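Clulterier Housewares
Open positions: Sorting and Display Assistant (part-time)

Posted 07/09/2022
Location: Sturninmont
Hours: 14 per week, mornings
Openings: two
Reports to: Celina Czerwiński, floor lead

Clulterier sells secondhand tableware, small kitchen goods and indoor plants. Most of what we sell comes from house clearances and arrives in mixed boxes. We are looking for two people to unpack those boxes, sort the dishes and set them out for sale.

What you will do

Unpack bowls, plates and cups and check each one for chips, cracks and worn glaze.
Wash and dry anything that needs it. We wash by hand. There is no dishwasher.
Sort by pattern first, then by size. Blue-and-white goes together, florals go together, plain colors go together. If you can't decide where a piece belongs, leave it on the table and ask Celina.
Set small bowls out on the low shelves with space between them so customers can pick one up without moving the next.
Price each piece from the printed list and put the sticker on the bottom, never inside the bowl.
Water the plants on Mondays. The cactuses get much less than the others and there is a card on the wall about it.

What we need from you

You can stand for most of a shift and lift a full box of plates with a second person.
You handle breakable things with care and don't rush. Some breakage is normal and is not taken out of your pay.
You can tell similar patterns apart in ordinary indoor light.
You can start in September.

Shop experience is helpful but not required. Training takes two mornings and is paid at the full rate. You will work with Sławomir Jakubowski, who does the pricing, and you will learn the list from him.

We stock 945 pieces at present and get new boxes most weeks. Small bowls and side dishes sell fastest, so a good part of the job is keeping those shelves filled and in order.

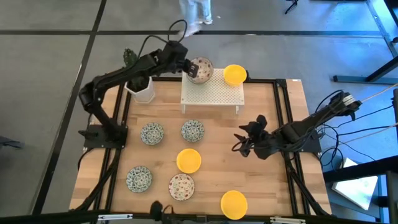 Small bowls and dishes, with two bowls up on the white shelf.

What we offer

Weekly pay, a staff discount on everything except plants, and a locker. Parking is behind the building. The 57 bus stops across the street.

How to apply

Send a short letter and the name of one reference to Felicja Jabłońska at the shop, or bring them to the front counter any morning. A résumé is fine but you don't need one. Please say which mornings you can work and whether Saturdays are possible. Interviews are short and include sorting one mixed box.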